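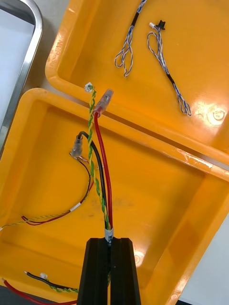
Can a robot sort a pile of cables yet?

Slowly, and with a person close by. Ours can pick up a harness and move it from one tray to another on a decent day, and on a bad day it picks up three of them in a knot and waits for me to come over. For a shop that wants cable sorting done overnight with the lights off, I'd say wait a few more years.

Jirnico harness trays – read me first

Hi! I'm Rowena Buenaventura and I put this set together with Danuta Laskowska and Xuelian Xue at the Gerkelton workshop. It has 902 recorded tries at one very dull job: take a wire harness out of a tray, keep hold of it, put it down somewhere useful. People on the floor do this all day without looking. I wanted to know how far a plain two-finger gripper gets with it, and I got a bit carried away (my original plan was a weekend).

Last updated Nov 20, 2021.

What's in the folder

Each try has its own subfolder with the wrist camera video, the arm's joint positions, how far open the fingers were, and a text note typed by whoever was on shift. The notes are uneven. Danuta writes four lines every time, mine often say "ok" or "dropped". Sorry about that, I really do mean to go back and fill them in.

There's one big index file called tries.csv at the top level. Start there. The result column has four values: placed, dropped, tangled, stopped. "Stopped" means one of us hit the button, usually when a connector had caught on a tray rim and we didn't like where it was going.

The parts

The main part is a small harness with a red wire, a black wire and a twisted green-and-yellow pair. The red and the black each end in a clear insulated connector sleeve, the pair goes to a little white plastic connector, and there's a white label band holding the lot together. That band is the best place to grab. It's a bit stiffer than the bare wires, and if the fingers close near it the whole thing comes up more or less in one piece, with the ends fanned out.

We also have twisted blue-and-white cables, and they're much worse. They loop over themselves and slide. I would not start with those if you're training something from scratch!

The trays are orange-yellow plastic and glossy, so you get white glare spots in the video. I left them in. Jarosław Wróbel wanted to swap to matte gray trays halfway through and we argued about it over lunch, but the shop floor has glossy trays, so glossy trays it is.

How we scored it

A try counts as placed if the harness ends up fully inside the target tray with no other harness attached to it. Hanging over the rim is a drop. Xuelian scored everything once, I scored it again, and where we disagreed you'll find both answers in the file with a question mark.

So is it any good?

At picking up one harness lying by itself, yes, I was pleasantly surprised. With two or more crossing each other it gets shaky fast, and plugging a connector into anything is a different job that we didn't try. Kanokwan Prasertsri, who runs the bench next to ours, can clear a tray in the time the arm takes to settle over its first pick.

Known problems

The clock on the joint log drifted in September, so anything from that month needs the offset in clock_fix.txt. A few videos end early. Try numbers skip in two places where I deleted test runs and didn't renumber.

Using it

Copy it, train on it, break it, tell me what you found. If you get the blue-and-white cables working, please write to me at the workshop – I'd love to see it. The next batch will be the same harness in deeper trays, once Danuta has finished the mount.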